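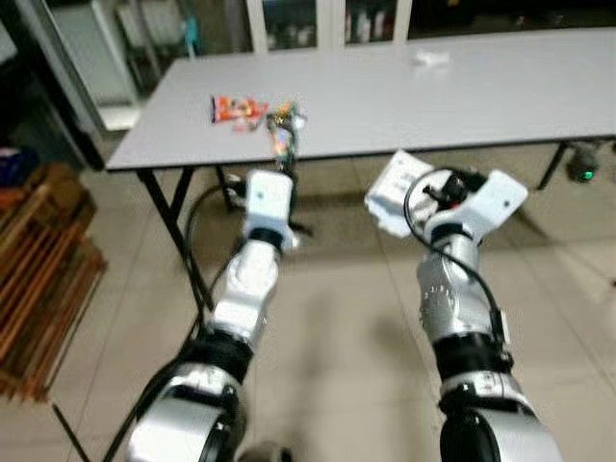 Re: [arm-club] Left gripper timing and the packet task

From: Ginevra Amato
Posted in July, 4:40 pm
Print this message | E-mail this message
Search the archive: Enter keywords Go Advanced

Marleny Tamayo wrote:

> I have gone through the logs from the last block and I still don't
> understand the left side. The right arm closes on the packet and lifts,
> and the left arm is supposed to come up to the table edge and wait. In
> the log it gets to its waiting pose late on most runs. Is that the
> planner, or is it the serial link again?
>
> Second question. The rules for Mundatau say the item has to be "held
> clear of the surface" before the second arm moves in. Do we have a
> number for that, or are we going by eye?
>
> Third, can we please agree on one packet. The foil ones and the paper
> ones do not behave the same and I can't compare runs.
>
> Marleny

Marleny,

Taking these in order.

1. Left arm lateness. It is not the planner. I replayed run 264 with the planner output dumped to a file, and both arms get their targets within the same cycle. The delay shows up after that, between the bridge process and the left controller. The bridge was still set to flush its buffer every 500 ms, a setting left over from when we only had one arm running and wanted small log files. The right controller has its own thread and skips the buffer. I have taken the flush interval out of the config entirely. Please pull before you run anything, and delete your local copy of bridge.conf, or it will override the new one without a warning.

I would still like someone to check the left connector. I reseated it once this month and the dropped message count went down, but I changed the baud rate the same afternoon, so I can't say which one did it.

2. Clearance. The rule sheet gives no number. I wrote to the organizers and the answer was that the judge at the table decides. For our own scoring I suggest we use the wrist height from the encoder, with the zero taken at the tabletop at the start of each session. The table legs do not sit the same way every time it is unfolded, so last week's zero is no good. The script is calib_top.py. It moves only the right arm, so park the left one first.

3. Packets. Agreed. White paper ones for all scored runs. The printed snack packages can stay in the set as distractors, but nobody should log a grasp on one as a packet run. The vision model scores them high because of the bright printing, and it has pulled our average up in a way that means nothing. I am retagging the old runs. If you have any on your own laptop, send them to me with the original file names.

A few other things while I am writing.

The grip force limit is now in raw counts and is set to 4000 for both sides. At higher values the paper packets crease, and then the pose estimate drifts because the outline has changed. If you see a crease after a run, take that packet out of the set.

Cables. Run 1809 stopped with a joint fault on the right wrist, and I am fairly sure it was the cable loop over the gripper pulling tight near the end of the roll. Leave the loop long enough for full wrist travel before you close the clip on the forearm. Move the wrist through its range by hand with the power off - if the cable goes straight at any point, it is too short.

The Usetti adapter plates are here. They fit the Ledumora mount but the screws supplied with them are too long and will bottom out. Use the shorter ones from the old Papadopoulos kit. I have not fitted a plate yet and would like to wait until we have a clean set of baseline runs with the present mount.

For the next session I propose we do only the hold and wait steps, with no handover. Right arm picks up, lifts, stops. Left arm comes to the edge of the table, stops. Log both arrival times. Around twenty runs should show whether the buffer was the whole problem. If the left side is still late after that, I will put a scope on the line and we can stop guessing.

Marleny, could you bring the spare controller? Mine has the old firmware and I don't want to update it until the baseline is finished.

Ginevra

Previous message | Next message | Print this message | E-mail this message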